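Howlader Rectangular Break Table, patterned top: long-term review

Reviewed by Glenys Pickering
Category: Shared furniture, tables
Price paid: $300, delivery included
Time in use: 17 weeks

The Howlader is a fixed-height rectangular table sold for break rooms, waiting areas and small canteens. Ours was bought in June to replace a Gavudel folding table whose hinge had worn to the point where one half sat visibly lower than the other. I was responsible for choosing the replacement and for keeping a record of how it held up. The following is taken from that record.

Assembly

The top and base arrive in one carton. The base bolts to threaded inserts already set in the underside, and the hex key in the box fits the bolts properly. Two people can do the job without hurrying before lunch. The instructions show the bolts being tightened fully as they go in. This pulls the base out of line, and the last two bolts will not start. Leave every bolt loose until all are in, then tighten in a cross pattern.

The leveling feet have a travel of 3/4 inch. Our floor drops slightly toward one wall and I used less than half of that.

Surface and finish

The top is offered in plain white, plain gray and the wavy white-and-gray pattern. I chose the pattern on the theory that it would hide crumbs and light marks between cleanings, and it does. It also hides spills of clear liquid, a drawback in a room where people put paperwork down without looking. Under side lighting, fine scratches can be found near the edge where keys and badge clips get dragged. From a normal seated position I can't see them.

Ceramic mugs leave gray streaks. Ballpoint lifts with a damp cloth if it is caught the same day. Permanent marker left overnight needed rubbing alcohol and came up with no change in sheen that I could detect.

Cleaning

Howlader's care sheet asks for a mild detergent and a soft cloth, with no abrasives and no chlorine bleach. In a shared room the table gets whatever product is closest to hand, and for most of the test period that was the same spray used on the sinks down the hall.
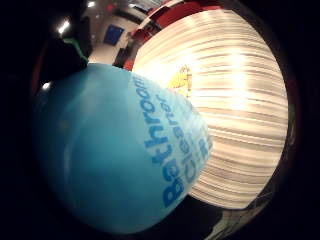
Can bathroom cleaner be used on the patterned top every day?

I would keep it for mineral rings and dried-on residue, and use diluted dish soap the rest of the time. Many bathroom products are acidic. On our top, daily use left a faint film that showed up under the overhead lights and had to be wiped off with plain water. Check the label for acid content and bleach, spray the cloth instead of the table, and rinse afterward.

I ran a small patch test at one corner, with the product left standing for the time it took to drink a cup of coffee. After rinsing, the corner matched the rest of the top. I repeated this every Tuesday for the length of the review and found no dulling. The care sheet rates the surface for 2,000 wiping cycles with mild detergent, but it does not say what load or cloth was used, so the number is of limited value. It gives no figure at all for acidic cleaners.

Paper towels are adequate for wiping. Cheaper ones shed lint, and the lint is hard to see against the pattern until it has collected in the seam between top and edge band. A microfiber cloth does better there. That seam is the weakest detail of the table. It is narrow and not quite flush on the long sides, and it holds crumbs. A soft toothbrush clears it.

Stability

With the feet set, there is no rocking. Leaning hard on one long edge produces a small amount of sway along the short axis, which is normal for a base of this type. Typing does not shake a drink placed at the opposite end. I retightened the bolts once, in the fourth week, and they have held since. The old Gavudel needed the same attention every few days.

Seating and clearance

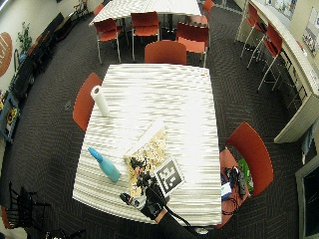

Howlader publishes a seating plan for this size that assumes one chair at each short end and two along each long side. That plan is optimistic if anyone intends to eat. Trays meet in the middle and the corner seats lose knee room to the base. We settled on fewer chairs: one on the left, one at the far end with its curved back to the table, and one on the right toward the front. The orange-red chairs we already owned go well enough with the white and gray top. The second table behind has more of them around it, and they get traded back and forth as groups change size. With three at the Howlader, there is still room for a roll of paper towels and a spray bottle at the left without moving anyone's lunch.

Chairs with arms are a separate matter. I borrowed a Hellov armchair from the front office and its arms struck the underside of the table before the seat was fully in. Anyone planning on armchairs should measure first.

Compared with the Ukitz

The nearest competitor I have used is the Ukitz four-leg table. It has a heavier base and better knee room at the corners, and its edge is molded in one piece with the top, so there is no seam to clean. It costs more and comes only in solid colors. For a room that is wiped down many times a day, I would pay the difference.

Faults noted

One plastic foot cap was missing on delivery. Howlader sent a replacement in nine days. The underside has a rough spot near one insert that snagged a sweater, and I sanded it by hand.

Rating: four out of five. One point off for the edge seam and the tightening instructions.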